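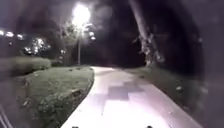
Jalali Park is staying open after dark this summer, and I couldn't be happier to be the one telling you! Starting Sunday, June 7, 2026, the gates at the Marberg end will stay unlocked until midnight, every night of the week, so you can walk the whole loop after dinner, after a late shift, or whenever the dog decides it's time. I run the evening walks program at Ollirov, the neighborhood walking club that asked the city for this, and I've been around that loop more nights than my family would like. My favorite stretch is still the wide curve that bends off to the left, with the grass on one side, the low hedge behind it and the tall street lamp glowing up ahead. You come around it and the whole evening slows down.

Until now the park closed at sunset, and in December that meant a lot of us never saw it on a weekday at all. We took a petition door to door through the winter (my boots have not recovered) and came back with 1567 signatures. The city said yes to a trial season, and if it goes well we'll be asking for the winter months next.

The full loop is 3120 feet, start to finish, and paved all the way. Two laps make a nice easy evening for most people. One lap and a long sit on a bench is also a perfectly good evening, and I speak from experience. The path changes as you go. Some of it is broad and open, and some of it is plain old straight sidewalk with lawn on both sides, the kind you could push a stroller down without thinking about it.
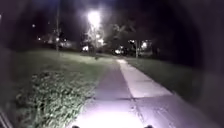 The sidewalk at night, with leafy ground cover growing right up to the edge.

A few practical things, and then I'll let you go find your shoes.

Bring a light. A headlamp, a flashlight, the thing on your phone, whatever you've got. The lamps do their part, but there are dim patches between them, and concrete is concrete — it has joints and cracks in it, and your toes will find them before your eyes do. A light also shows off the plants. Low leafy stuff that I march right past at noon looks bright and almost silvery with a beam on it, and I've become one of those people who stops to look at ground cover.

Please stick to the pavement after dark. The lawns are lovely but they're lumpy in places, and the beds along the edge are easy to step into by mistake. Dogs are welcome on a leash. Bikes should go at walking speed or be walked.

If you'd like company, come out with us! Ollirov will lead free group walks on 16 evenings over the season, leaving from the Oter Street entrance at nine o'clock. We keep it slow and we chat the whole way. Groups are capped at 14 so that everybody can hear each other and nobody ends up trailing off the back, so do put your name down ahead of time. Kids can come with a grown-up and don't count toward the cap if they're in a stroller or on somebody's shoulders.

Sign-up sheets are at the front desk of the Marberg library and on the board by the Oter Street gate. Reporters who want to walk a lap with us are very welcome on any of the group nights. Leave a message for the evening walks program at the Ollirov office and I'll call you back, usually in the afternoon, as I've been keeping late hours.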